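Skuvard Handling Notes
@skuvardnotes

1/ House rules for finger pads on the hand-held grippers, revised in March after we went back through 3056 logged picks. Applies to the Skusari cell and the Van Wyk bench.

2/ Check pad coverings at the start of each shift. Look at the lower edges and corners first. Wrinkling gets logged. Lifting gets logged with a photo.

3/ Replace coverings as a pair. Mixed old and new pads gave us 26 off-center grips on small parts before we wrote this down.

4/ Wipe the table before the first pick. Specks on a white surface do show up in the recordings.

5/ Tinted clear containers: note the tint in the log and keep the container in the same spot for the whole run. Some 162 runs had to be relabeled over this one.

6/ Logging example. Wrinkled edges on the left pad covering, frayed flap near the lower left corner of the right. Gap open, nothing held. Grade 2, change both.

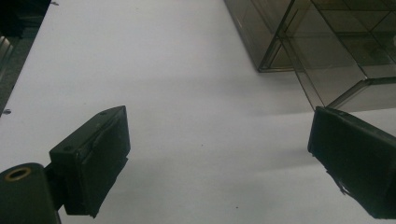 7/ Sign-off goes in the Brilside sheet before the tool is back in use. Initials and pad grade, no free text.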